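Pre-run checklist, two-arm sorting cell – software side
Whitlock bench, January 2021
Filled in by Kamonchanok Chantharasri, comments are mine unless marked BS (Baldur Steinarsdóttir)

This is the long version of the list, the one we do after a planner update. If you only restarted the cell, do sections 1 and 4 and go have your coffee.

1. Controller and stop chain

Both arms report the same controller build: OK. We're on 1755 everywhere now, finally!
E-stop drops both arms and the planner notices: OK. The planner used to keep happily queuing moves after a stop, so please watch the queue and make sure it empties.
Reduced speed mode holds after a reboot: OK
Watchdog timeout set to 8 ms: OK, but see Baldur's note.
BS: It's 8 ms in the config file and the parameter page showed the old value until I reloaded it. Go by the file.

2. Collision model

Bin walls in the model match the bins on the table: OK after a fix. The lower left one had drifted a little toward the front edge, so I re-taught the corners and saved.
Tool shapes loaded for both arms: OK
Cable keep-out volume switched on: NOT OK at first, OK on second try

The cable item is the one I'd ask everybody to slow down on. Jotwood (our planner, for the new folks) treats the arm as a set of rigid pieces, and the cable is just a fat envelope we draw by hand. When I loaded the update the envelope came back at its default size, which was way too skinny for a loop like the one we have over the upper left bin. I made it bigger, re-ran the dry path and got a couple of extra detours. Fine by me – I'll take a slow path over a snagged plug any time.

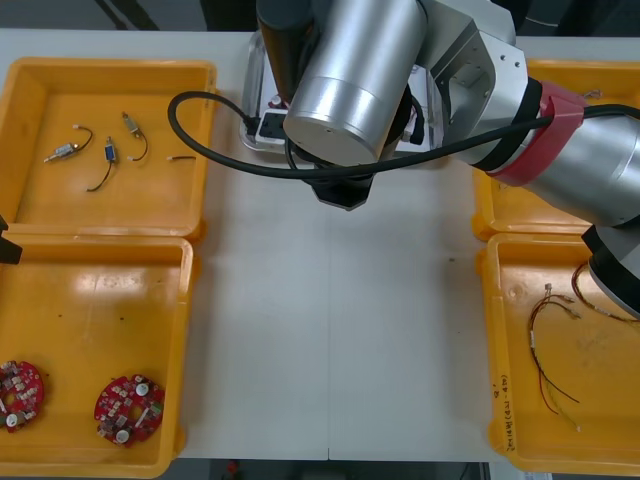 Right arm over the table, cable looping across the upper left bin. Compare the loop with your envelope before you sign section 2.

3. Perception

Camera to table calibration loads without a warning: OK
Bin masks line up with the rims: OK
Round boards found with the center hole as reference: OK. Boards near a bin wall still get a lower score and I left the threshold alone.
Glare filter on: OK, but I'm not in love with it. Those orange floors shine like crazy near the back wall and the filter eats a bit of real edge along with the glare.
Wire harness segmentation: PARTIAL. Red and brown strands on orange plastic are a rotten combination for us. The black wires come out great, the rest get chopped into pieces and the grasp planner picks whichever piece it likes best. Ticket 605 is still open, please add to that one and don't start a new one.
BS: Also check that an arm parked over the right-hand bins is masked out. I had it proposing a grasp on our own bracket.

4. Before you press go

Log folder has space: OK
Pronosow recorder running and time synced: OK
Handover zone between the arms locked to one arm at a time: OK. Test it from both sides! I only did the right arm last time and Baldur caught me.
Dry path played through at low speed with a hand on the stop: OK

Result: passed for cables and boards, harness bins at low speed only. Navateck are sending a new segmentation model in March and we'll do the whole of section 3 again then. Signed, K.C.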